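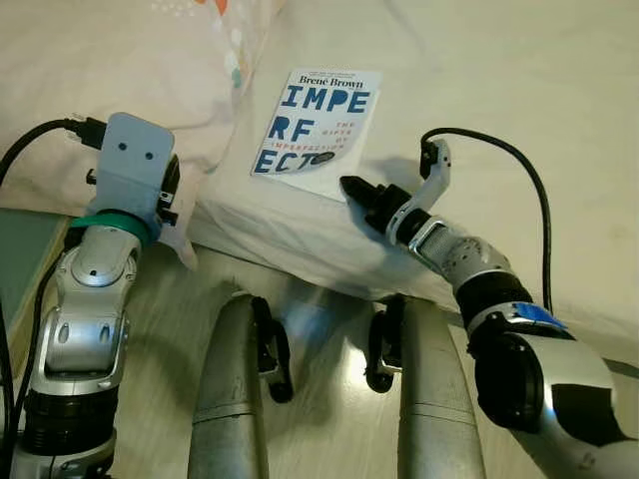
Bedrooms, books and a rulebook that fits on 3 pages

Updated 18th July

Ask the safety lead at Nirkent what a home robot should learn first and the answer comes back before the question is finished. "Stopping! Stopping well, stopping early, and stopping in a way that makes sense to whoever is standing next to it."

We met at the Sellow workshop, where a small team has spent the months since March writing a code of practice for robots that tidy, fetch and carry in ordinary homes. It is called the Masri code, after the street where the first draft was argued over, and it is wonderfully short. There were 610 comments on the first version. The second was cut to 3 pages.

"People kept sending us more rules," she says. "Lovely rules, some of them. But a fitter has to remember these with a bag of tools in one hand, so we kept asking which ones you'd miss if they were gone."

Bedrooms take up nearly a whole page. I had expected kitchens to be the difficult room, with the knives and the hobs, and she laughs at that. A kitchen worktop is hard and flat and stays where it is. A bed gives way when you press on it, the sheet wrinkles, and a paperback lying on top can sink or slide as a finger comes in beside it.

So the code asks for a slow approach over soft surfaces, with the arm limited to 200 millimetres a second once it is within 300 millimetres of the bed. "You can go quicker and get away with it, most days," she says. "I don't want most days." Nobody may be lying or sitting on the bed while the arms are moving over it, and that one has no exceptions.

She is just as keen on cables. The code wants every loose run checked through the full reach of the arm before work starts, with enough slack at the wrist and none of it able to hook a pillow or a bedside lamp. Printed parts get a look too, for cracks near the screw holes. It takes a few minutes and she clearly loves doing it — she talked me through the order twice.

Then there is the matter of other people's things. A robot working to the Masri code doesn't open a book, a drawer or a letter unless it has been asked to, and anything it moves goes back the same way up. "It's manners, really, but we wrote it down so it can be checked."

The Clomer trial homes will be the first to work to the full text. She wants the people living there to mark up their own copies, in pen, and send them back. The page on stairs is still being rewritten.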